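Chapter 6
Handing Over: How Volunteer Networks Change Their Coordinators

Most member networks write down how a coordinator gets picked. Very few write down how one leaves. This chapter is on the leaving part: notice periods, shared passwords, half-finished jobs, the inbox.

Our main case is Skirkeo, a translators' network with 3288 members and 113 local contacts. In September its northern coordinator, Ishbel Lennox, stepped down with two weeks' notice. No handover file. Her successor, Hefin Bellis, got a mailing list login and a spreadsheet, and the spreadsheet was out of date.

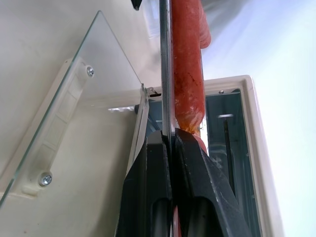 Bellis spent his first month asking local contacts what they had been promised. Roughly 200 messages, he says in his notes. Some contacts never wrote back. Two had quit teh year before and were still on the list.

Compare the Arnport network. Smaller, and stricter. Outgoing and incoming coordinators overlap for six weeks and both names go on every notice. Slow, and members complain about it, but requests don't get lost.

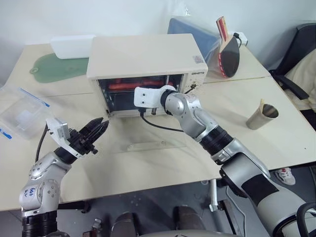

Who should write the handover file?
The outgoing coordinator writes it, and the incoming one signs off once it makes sense to them.

More on overlap in section 6.3. For now just note the cost: two people doing one job, often both unpaid. Elīna Rimkutė, who ran Arnport's last two changeovers, wanted it cut to three weeks. Voted down. Her memo is reprinted at the end of the chapter, read it before the excercises.

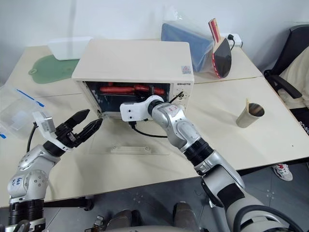 What happens to open requests during an overlap?
They stay with the outgoing coordinator until closed, and new ones go to the successor from day one.

Key terms: overlap period, handover file, local contact, acting coordinator. Start with 6.1, notice periods.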